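Tondulis extends toy library service to Skarkia and Matubbar

November 5, 2021
2 min read

Tondulis will open two new toy library branches in January, giving families in Skarkia and Matubbar free access to a shared collection of 500 toys, puzzles and games.

Both branches will operate from existing community centres. Members may borrow up to four items at a time for three weeks, and there is no joining fee for households within the service area. Roughly 80 families have already registered their interest.

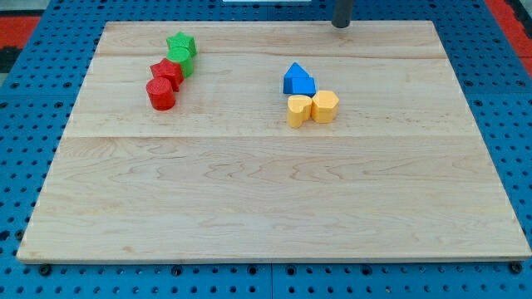 Funding for the first two years has been provided by Cernus, which will also meet the cost of shelving, cataloguing and replacement parts. A further 40 items suited to children with low vision or limited hand movement will be added before the branches open - these may be reserved by phone or at the counter.

Every returned item is checked and cleaned before it goes back on loan. Families are asked to report missing pieces, and no charge applies for ordinary wear.

Each branch will open 20 hours a week, including one evening. Opening times will be posted at both centres in the new year. Donations of used toys cannot be accepted at this stage.

Registration forms are available from either centre or from the Tondulis office.

Contact: Tondulis Media Office | © 2021 Tondulis. All rights reserved. | Back to top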